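Posted in December
By Asif Naqvi

The Kiani Cable Roll: Owner's Guide
Section 3. Laying Out, Sorting and Coiling Your Cables

Welcome back, and if you have come straight here from the box without reading Sections 1 and 2, you are in good company, and you'll be fine as long as the roll is unfolded and the tie strap has been threaded through its buckle. This section covers the part most people bought the roll for, namely getting a drawerful of thin cables out of their tangle, onto a table, and into the pockets in such a way that you can find the one you want on a dark evening when the power is flickering and everyone is asking where the phone lead went.

Put the kettle on first if you like. The whole job took me 83 minutes the first time, and that was with a good deal of wandering off to see whether things still worked.

Before you start

You will need the roll itself, the card of soft ties that came with it (there are 14 to a card), the sheet of paper labels, a ballpoint pen, a dry cloth and a table. Any table will do, though a plain pale one is a real kindness to your eyes, as most cables these days are black or dark gray and simply vanish against dark wood. If your table is dark, spread an old white sheet or a pillowcase over it and pull it smooth.

CAUTION: Unplug everything at the wall before you gather it up. Please don't coil a cable that is still connected to anything at either end, even something small.

CAUTION: If you come across a cable with a split jacket, bare wire showing, or a brown scorched patch near the plug, set it on the floor well away from the others and don't put it in the roll. Your local recycling center will take it.

3.1 Getting the tangle onto the table

1. Carry the whole drawer, box or shopping bag to the table and tip it out gently at one end, keeping the other end clear for working.

2. Find any loose end that sticks out of the heap. It doesn't matter which.

3. Hold that end lightly and lift the heap a little with your other hand, letting it sag and loosen. You will be tempted to pull. I have pulled many times and have only ever made a smaller, harder knot for my trouble.

4. Follow your cable back through the heap, passing the end under and over as needed, until it comes free. Big plugs go through last, so if your cable has a slim end and a fat end, always lead with the slim one.

5. Lay the freed cable down on the clear end of the table and go back for the next.

NOTE: Some knots will not give up while the cable is cold and stiff, especially if your drawer lives in a garage or a mudroom. Leave the heap indoors for an hour and try again after lunch.

3.2 Wiping and checking

6. Fold the dry cloth around the cable near one end and draw the whole length through it. Go slowly. Your fingers will feel a nick or a flat spot through the cloth long before you see it.

7. Look into each connector. Lint comes out with a dry wooden toothpick, used patiently. Don't use a pin or a paper clip.

8. If a connector wobbles where it joins the cable, write "weak" on a label and decide later. I keep one or two weak ones for use at the kitchen counter, where they are never bent, and they have gone on for years.

3.3 Letting the cable relax

This is the step people skip, and I do understand it, you have the thing in your hand and the pocket is right there waiting. But a cable that has been wound tightly in a drawer remembers every one of those turns, and if you coil it again at once it will spring out of the tie the moment your back is turned.

9. Lay the cable on the table at its full length, or as near to it as the table allows. Where it is too long, let it make one wide, easy curve and come back toward you.

10. Press nothing flat. Let it find its own shape, and roll it a little under your palm if one part stands up off the surface.

11. Leave it for ten minutes. Thicker cables, the sort that come with printers, would like half an hour.

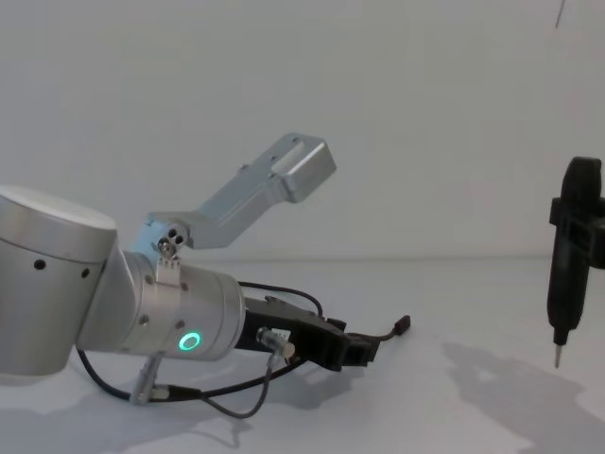
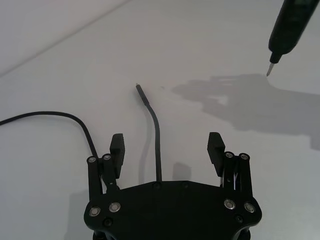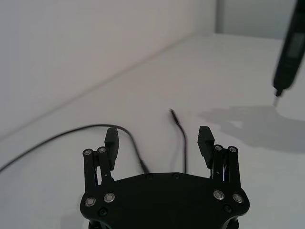 Relaxed is a matter of judgment, and you get better at it with every cable you do, so don't fret over your first few. What you are hoping for is a line with slow bends and no sharp corners, and the sort of black cable on the tabletop in the last picture, swept up in one long arc before it curves back down, is as good a shape as I could wish for. The one in the middle picture has only a gentle bend toward the left, and its slim connector lies out in plain view, pointing away from everything else. I like to leave the end showing like that when there's room, as it saves picking up the wrong length when you come back from making tea.

3.4 Coiling

12. Pick up one end in your weaker hand, thumb on top, with the connector hanging a few inches below your fingers.

13. With your other hand, bring the cable up and over into a loop the width of a saucer. Lay it against your palm. Thin cables may go smaller, down to the width of a teacup, but no smaller than that.

14. For the next loop, turn your wrist the other way so that the cable passes underneath itself. Then over again, then under. It feels peculiar for the first few turns and then your hands simply take it on.

15. Stop when a hand's length remains. Let this tail hang down beside the first one.

NOTE: If you lose track of over and under, let go and begin again from the connector. Picking up in the middle leads to tears, or did in our house.

CAUTION: Never wind a cable around the device it belongs to, and never around your elbow. The elbow method is how my father did his extension cords, and each one of them ended its life as a corkscrew.

3.5 Tying and labeling

16. Take a soft tie from the card, pass it once around the coil, thread it through its own slot, and draw it snug. You should be able to slide a fingertip underneath.

17. Write on a paper label what the cable is for. Please write the thing and not the kind of plug. "Bedroom lamp" or "old camera" will mean something to you next year in a way that the name of a connector may not.

18. Fold the label over the tie, sticky side in, and pinch it closed.

19. If you have no idea what the cable belongs to, write "mystery" and the month. When a mystery has been in the roll for a full year without being wanted, you may part with it in good conscience.

3.6 Filling the roll

20. Lay the roll flat with the pockets facing up and the buckle to your right.

21. Put the thickest coils in the pockets nearest the buckle. Everything winds around these, and a soft middle makes for a lumpy roll.

22. Slide each coil in with its two tails upward and the label toward you. Close the mesh flap over them.

23. Put the mysteries in the last pocket on the left, the one with the gray stitching.

24. Roll from the buckle end, firmly but without leaning on it, and fasten the strap.

NOTE: The Kiani roll will hold 207 feet of ordinary thin cable if the coils are flat and even. Ours holds a good bit less than that, with room left over for a small flashlight, and I would encourage you to leave a pocket free as well. There is always one more cable behind the sofa.

NOTE: If you have the larger Fenero roll with the carrying handle, everything in this section applies, except that the buckle is on the left and steps 20 and 23 should be read the other way around.

Storing the roll is covered in Section 4, along with washing, which is done by hand and never with the ties still inside.

Comments

suletton_gran
I followed this with my grandson over the school vacation and we got through the big drawer in the hall. The over and under took me several tries but he had it straight away. We had five mysteries. One was for the electric blanket, which I had replaced.

Sukis
Does the order of the pockets really matter? I put my thin ones by the buckle and it rolls up all right, maybe a bit squashy.

Asif Naqvi
Sukis, if it rolls and the strap closes, please leave it just as it is! The thick ones first only helps when the roll is nearly full.

paperclip72
Step 19 should say two years. I threw out a mystery in the spring and then found the label maker.

T in the back office
The pillowcase tip was a help, our dining table is nearly black. Could you add something on flat cables? They don't want to go over and under at all.

Asif Naqvi
Quite right, they don't. Fold a flat cable back and forth in long, loose pleats and put the tie around the middle. I'll get that into the next printing.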